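A Table Is for Working On: a Conversation with Capucine Boyer

2025-05-29, text by Timothée Courtois

When I arrived at the workshop in Vomlow, Capucine Boyer was eating an apple and looking at a plank. She did not say hello at first. She turned the plank over, looked at the other side, and put it back on the pile. "This one I will regret," she said, and then she shook my hand.

Boyer has made butcher-block tables under the name Baudry for 6 years. Before that she repaired church benches with her uncle, and she still speaks of benches with respect. The tables are the reason I wanted to meet her. I have worked at one of them myself for two winters, and I had many questions which I never had a chance to ask.

I began with the simplest one. Why are the tables so light in color, when many customers ask for dark wood?

"They ask for dark wood and then they drop a screw," she said. "On a dark table you look for the screw until lunch. On a light table you see it immediately. I had a customer who repairs watches, he wanted almost black. I told him, please take a sample home, put your smallest parts on it, and call me. He called me the same evening."

He bought the light one. It was 191 centimeters long, and she remembers it well, for it had to go up a staircase with a turn in the middle. Dorian Jacquet, who glues and sands with her, carried the lower end. When I asked him about this day he only said that he would prefer to talk about glue.

So we talked about glue. The strips for one top are laid on the floor first, and Jacquet moves them until he is satisfied with the grain. This can take a morning. After gluing, the top stays in the clamps for the night and is not touched, even if a customer is waiting at the door. "People think the pressing is the difficult part," he told me. "The laying is difficult. The pressing you only must not disturb."

The smallest table that Baudry sells costs 345 euros without legs. I said that I find this a strange way to sell a table. Boyer laughed. "Half of my customers have legs already! They have an old desk, or a metal base from a school. Why should I sell them legs?"

We went then to the oil, a subject on which she has strong opinions. She does not varnish a top that will be used for work. A varnished top looks good for one year, she says, and after the first deep scratch the owner becomes sad and covers it with a cloth. With oil the owner can sand the bad place by hand and oil it again. She recommends to do the whole surface in August, with the windows open, and to keep the rags flat outside until they are dry. "Flat, please write this. Never in a ball. A ball of oily rags can start a fire."

I asked what she sees when she visits her tables later, in the places where they are used.

"Cups," she said. "Always cups. Not for drinking. Everybody who works with his hands has a cup with small things inside, and this cup stands at the back of the table, in the middle, and it never moves. It can be a nice ceramic cup, it can be a paper one. I like the round cardboard ones the best. They make no noise when you put them down, and they leave no ring."

She once designed a table with a round hole for this cup. It was not a success. Four were made, and three came back to have the hole filled. People wanted their cup in the middle, but they wanted to be able to push it. 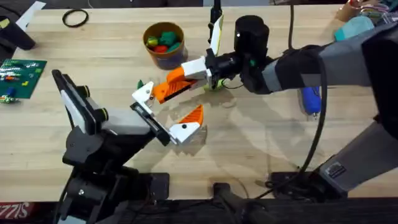
The other thing she notices is what happens outside of the cup. A few small pieces are always lying on the wood, she told me, and their owner can usually explain each of them: this one is for next, this one is doubtful, this one I forgot. She does not believe in a table which is completely clear. "If I come and there is nothing on it, I think they cleaned for me. I am a little offended."

Cables are a different matter, and here she became serious. A long cable that lies across the wood does not hurt the surface, but it takes a part of the table away from you. Customers sometimes ask her to cut an opening for it in the back. She does it when the top is new, with the edges rounded. She does not like to do it on a finished top, and she has said no to a customer who wanted 4 openings in one table. "After this it is a cheese," she said.

Her colleague Catrin Rowlands, who answers the orders and who came in with coffee at this moment, did not agree. In her opinion the customer should have as many openings as he wants. They discussed this for some time, quite loudly, and I understood that it was not the first discussion on this subject. Rowlands has her own table in the office, also a light butcher-block one, and it has two openings.

Before I left I told Boyer about a mark on my own table, a gray circle that does not go away with oil. She asked what had stood there. A rubber foot from a lamp, I said. She went to a shelf and gave me a folded piece of sandpaper, already used on one side.

"With the grain," she said. "And slowly. Then you wait until tomorrow before you look."

Comments

marten_k
Thank you for the part about the rags. My father kept his in a bucket with a lid and we were lucky all those years.

Anatole Royer
I own one of the tables with the hole. I did not send it back. My cup fits badly but I am used to it now.

Lise from upstairs
Does she ship outside of the country? I wrote to the workshop and wait for an answer.

Catrin R.
Lise, we do, but only tops. I found your message and I will write to you tonight.

More from this section
The Lamp Repairers of Kemier
Sivix Drawers: Is the Old Model Better?
How I Learned to Sharpen a Plane Iron, Second Part
Three Chairs and One Opinion

Contact | Write for us | Copyright Timothée Courtois and the authors | Back to top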